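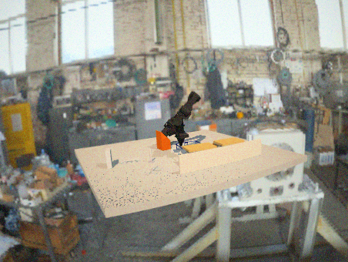
Pale wooden tabletop with an orange block and two flat yellow-orange pads.

Caring for oiled worktops and benches: revised guidance

The January issue carried a short note on re-oiling wooden surfaces. Several readers wrote in about drying times and coverage, and the note was too brief on both. The following replaces it. It applies to solid beech, ash, maple and oak tops finished with a penetrating oil. It does not apply to varnished, lacquered or laminated tops, which need a different treatment altogether.

First establish what finish is present. Put a few drops of water on a part of the surface that gets little wear and leave them for 5 minutes. If the water beads, the finish is still sound and nothing needs doing beyond normal cleaning. If the drops flatten and the wood under them darkens, the oil has worn thin. Test the area by the sink or the vice as well, as wear is rarely even across a top.

Clean with warm water and a little washing-up liquid, working along the grain with a wrung-out cloth. Avoid steel wool on oak. Small fragments stay in the pores and react with the tannin, leaving blue-black marks that can only be taken out with oxalic acid or a good deal of sanding. Let the top dry overnight.

Sand with 180 grit, then 240. Going finer closes the surface and the oil takes poorly. Beech raises its grain more than the others and benefits from being damped and sanded a second time. Vacuum the dust off and wipe with a cloth slightly damp with white spirit.

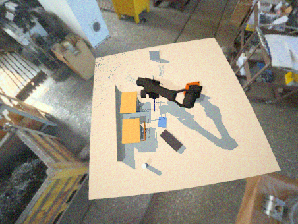 Coverage was the point most often queried. Our bench trial used Stendent hard oil on a beech top, with a Dendum lint-free pad, and took 42 ml for the first coat and 41 ml for the second. The second figure was higher than expected and probably reflects the open end grain, which went on drinking after the face had stopped. Brush end grain separately and expect to go back to it. The Skukau oil is thinner and was absorbed faster on the same timber, but needed a third coat before water beaded properly.

Wipe off all surplus oil after 15 to 20 minutes. Oil left standing cures to a sticky skin which has to be scraped away. Allow a full day between coats at normal room temperature, longer in an unheated workshop. The top can take light use after two days, but keep wet items off it for a week.

Used cloths must be laid out flat outdoors to dry, or soaked in water and kept in a lidded metal tin. Linseed-based oils give off heat as they cure, and a crumpled cloth can catch fire without any flame near it – this has happened in bins several hours after the work was finished.

For ring marks, try a local rub with 240 grit and a spot of oil before sanding the whole top. Heat marks go deeper and usually need the full treatment.

The pore filler sold under the Ñahui name has not been tested and will be covered in a later issue.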